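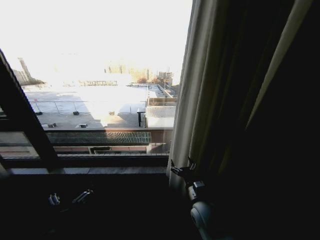 Curtain Handling Under Strong Backlight: Gallery

Wesumora is a study of how a two-armed robot finds and takes hold of hanging fabric when the main light source is behind the fabric. Curtains are a hard case for policies trained on tabletop cloth. The edge to be grasped is vertical, the lower part moves when the upper part is touched, and the window behind it saturates the head camera. The gallery collects views from the curtain station, with notes on the method. Entries are not in time order.

The data set used for the results on this page holds 331 demonstrations, all recorded by teleoperation. Of these, 226 were used for training. The remainder were held out or dropped during review, mostly for tracking faults in the operator controls. Camera exposure was left on automatic throughout. Locking it to the interior gave better fabric detail, but it also gave a policy that failed when a cloud passed, and the setting was abandoned in May.

Wrist view

At the wrist, the same window gives a different signal. The sky reads blue, the apartment towers on the skyline keep their color, and the screws on the finger brackets can be picked out. No curtain is in view at this angle, so the image carries no information on the grasp target. It does carry information on arm pose, in the form of a strongly tilted horizon. We checked whether the policy was using the skyline as a position cue by masking everything beyond the glass in the wrist stream. Success on the held-out start poses fell slightly, which suggests some use of it. Masked wrist images are now mixed into training.

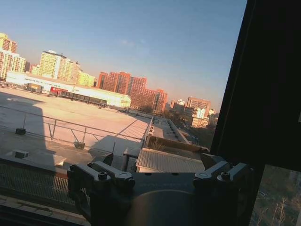 Head view, fingers near the fabric

The head camera supplies the coarse approach and the wrist camera takes over near contact. The handover is not scripted. Both streams enter the network at every step, together with joint positions and gripper opening, and the weighting is learned. Attention maps from the Prins model show the head stream dominating until the fingers are close to the pale panel.

Fabric on the window side is well lit along its folds, and the folds give usable edges. Deeper into the room the signal drops to almost nothing. 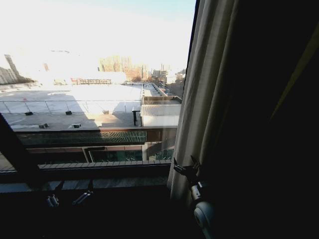

For this reason the grasp target was defined on the lit side only. Operators were told to take the fabric at the first full fold in from the glass and to leave the room-side material alone. An earlier protocol let them choose. It produced demonstrations that looked fine individually and disagreed with each other, and the resulting policy hovered between two targets without closing.

Three model variants were compared:

Clitthorpe: head camera only. Reaches the curtain reliably, closes late, often on air.

Bivetti: head and wrist cameras, no masking. Best results in the morning, worst in late afternoon.

Prins: head and wrist cameras, masking applied to the wrist stream. Slightly below Bivetti in the morning, above it at all other times of day.

Each variant was run for 380 trials from the same list of start poses. A trial counted as a success if the fabric was held between the fingers and stayed held through a short pull parallel to the window. Trials in which the fabric was pushed aside without a grasp were logged separately. Clitthorpe accounts for most of those.

Head view, arm at the cream curtain

Contact at the lower part of the curtain is the more difficult variant of the task. The cream fabric narrows and gathers toward the bottom, below the level of the sill, and the background there is dark instead of bright. A policy has to cope with both conditions in one image: glare with almost no distant detail in the upper left, and near black on the right. Contrast normalization before the encoder helped with the dark part and made no measurable difference to the bright part, where the pixel values are already clipped.

Force readings were considered as a contact signal and rejected for this study. The load from a light curtain is within the noise of the wrist estimate. Motor current on the fingers is a better indicator once they have closed, and it is used to label grasps after the fact. It is not an input to the policy.
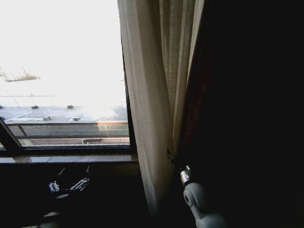 Known limits

All demonstrations come from one window and one pair of curtain fabrics. Transfer to blinds, or to curtains that run on a stiff track, has not been tested. The masking step needs a rough outline of the glass, which was drawn by hand for 3 reference poses and interpolated for the rest. It drifts at the extremes of arm reach, and a few masked images cover part of the gripper as well as the window.

The held-out set is small, and the difference between Bivetti and Prins in the morning trials should be treated as a tie.

Operator instructions, the list of start poses and the trial logs are available on request from Riet De Graaf. Please state which of the three variants you are asking about, as the log formats differ.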